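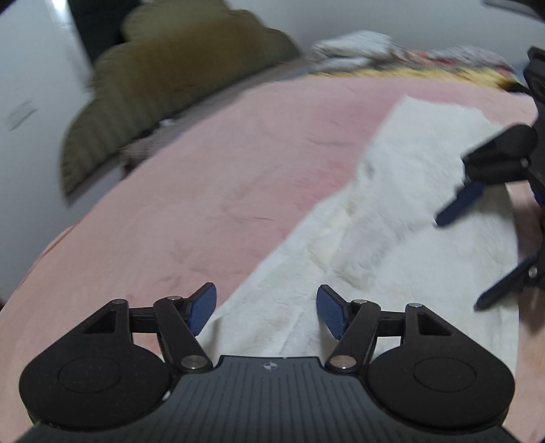

Kuklow Home Chores Group - Set-up Guide, Section 4: Cloth on a Bed

Can a machine fold your laundry yet? Sort of, sometimes, and it's getting more fun to watch every month! Cloth on a bed is our favorite test because everything in it is soft. The cloth slides, the sheet under it slides too, and a wrinkle in one can look a lot like a wrinkle in the other. A white cloth on a pink sheet is a kind place to begin. White on white can wait until you've had some good days.

This section covers teaching with two hand-held grippers. Finish Section 2 (charging and pairing) first.

Getting the bed ready

1. Pull the bottom sheet fairly flat. Small wrinkles are fine, and a real bed has them anyway.

2. Move other bedding and folded clothes to the far edge. You don't have to take them out of the room. We want the machine to cope with a bed that somebody uses.

3. Drop the cloth in the middle and spread it loosely. Leave the creases in.

4. Wipe the finger pads on both grippers with a dry rag.

CAUTION: Take off rings and bracelets, and keep your free fingers away from the linkage arms when you squeeze. They close faster than you expect.

Recording a fold

5. Hold one gripper in each hand, open, a little above the cloth. Wait for the Stuveo app to beep.

6. Come down on the near edge with both grippers. Pinch the cloth only. If the sheet comes up with it, let go and try again without stopping the recording - those second tries are gold for training.

7. Lift, carry the edge over to the far side, and lay it down slowly. Open both grippers before you back away.

8. Smooth the top once with the side of a finger pad. Skip this step if you picked "rough fold" in the app.

9. Shake the cloth out, drop it at a new angle, and go again. A set is 15 folds.

Note: Don't try to be neat. Fold at the speed you would at home with the radio on. Our first Lustville set was so careful that the arm learned to hover over the bed forever, like someone afraid of waking a cat.

Note: If the app loses track of a gripper, lift that hand into clear view and hold still until the beep comes back.

What to expect from the arm

After a few sets, hand towels and pillowcases go pretty well. In our June trial the arm finished 13 pillowcases in a row, and yes, we cheered. Big pieces are another story. It still grabs two layers where it wants one, and fitted sheets beat it every time (they beat most of us, too).

CAUTION: Keep kids and pets off the bed whenever the arm is powered. The stop button stays within your reach, on the side you're standing on.

For T-shirts and anything with sleeves, go on to Section 5.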